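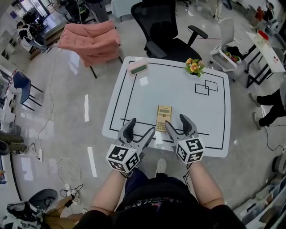
# Doing the household budget on paper again — anyone else?

**cledideck_mom** · Tuesday, 7:40 pm

Hello, all! After two years of letting an app sort our spending (Pimik, if you know it), I've gone back to a notebook and a calculator, and I'm enjoying it more than I expected. I sit down after supper with the receipts and a cup of tea, and somehow I remember what we bought and why. With the app I just looked at a pie chart and felt bad.

My question is how you handle bills that only come now and then. Our car insurance is 300 a quarter and it knocks me flat every time.

## Replies

**moriarty_in_the_attic** · 8:05 pm

Welcome back to paper! Divide it up by the month and write it down as if it were already spent. I keep a page at the back of my notebook for insurance, property tax and the dentist, and every payday each line gets its share. Ours come to 2,700 a year all told, which sounded awful until I saw it in monthly pieces.

One more thing — run your column twice, once from the top and once from the bottom. I've caught more slips that way than I'd care to admit.

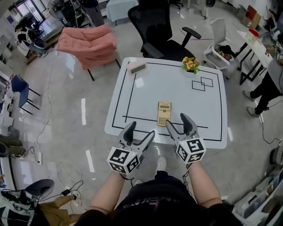
## Re: paper is lovely, but...

**ruvero77** · 8:31 pm

I'm going to disagree a little, and I hope you'll all still speak to me. I kept paper books for six years, and my husband never once opened them. When I was laid up with my back, he had no idea what was due. A shared spreadsheet saved us a lot of grumbling.
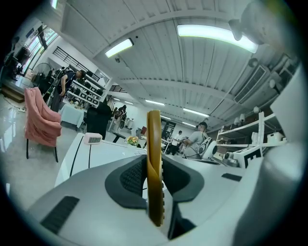
I do still use a calculator for checking the grocery receipt, so I'm not a complete traitor. But if two people share the money, both of them ought to be able to find the numbers without asking.

**cledideck_mom** · 8:50 pm

Oh, that's a fair point, and it stings a bit! Mine doesn't open the notebook either. Maybe I'll leave it on the kitchen counter with a pen in it and see what happens.

**moriarty_in_the_attic** · 9:02 pm

I don't buy it, Ruvero, with all affection. A husband who won't open a notebook won't open a spreadsheet. Sit down together once a month and read it out loud — we do it over pie.

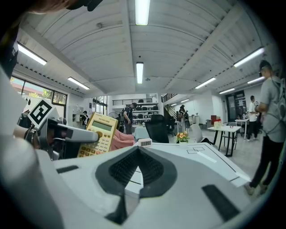
*Posted by **Bianka Bárány** · 9:26 pm*

Could I put in a word for doing both? I write everything by hand through the month, then copy only the totals into a sheet my sister and I can both see. It takes me some 6 minutes, and I rather like the copying.

As for the quarterly bills, I do what Moriarty does, only I move the money into a separate savings account too, or I'd spend it on plants. Let us know how the kitchen counter goes!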